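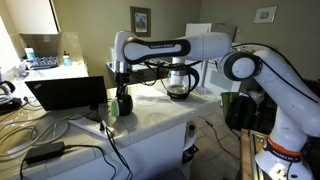 A Franka Emika arm holding an object just above a tiled kitchen worktop.

Plostow opens bookings for kitchen trials of robot arms

Plostow is taking bookings for Mudgway, a trial service for companies and research groups that want to test a robot arm in a kitchen before they commit to one. The first places are for March.

Customers send in the items they want handled, along with a short note of the task. Plostow staff set up the arm, fit the gripper and run the task up to 600 times at a tiled worktop. The customer gets the full joint and gripper logs, plus a written report listing each failed grasp and the position it happened in.

The standard booking costs £500 a day, with a minimum of two days. Items can weigh up to 500 grams. Heavier objects can be quoted for separately, as can tasks that need a different gripper.

Plostow ran 176 tasks for 15 early customers while the service was being set up. Most were short pick and place jobs with household goods. Druvmont, which makes lids and closures for small kitchen containers, used its two days to compare three lid shapes and has booked again.

"People come to us with good results from a lab bench and want to know what happens on a worktop with a kettle and some cables on it," said Tane Kereama, who runs the service. "We give them the numbers, including the bad ones. If the gripper drops their part one time in ten, the report says so."

Customers may attend in person or follow the runs over a video link. Sessions start at 9am and finish at 5pm. Logs are kept for six months and then deleted, unless the customer asks for them to go sooner.

Mudgway is run from Plostow's premises in Bultomby. Booking forms and a list of available grippers can be requested from the Plostow trials desk.

Ends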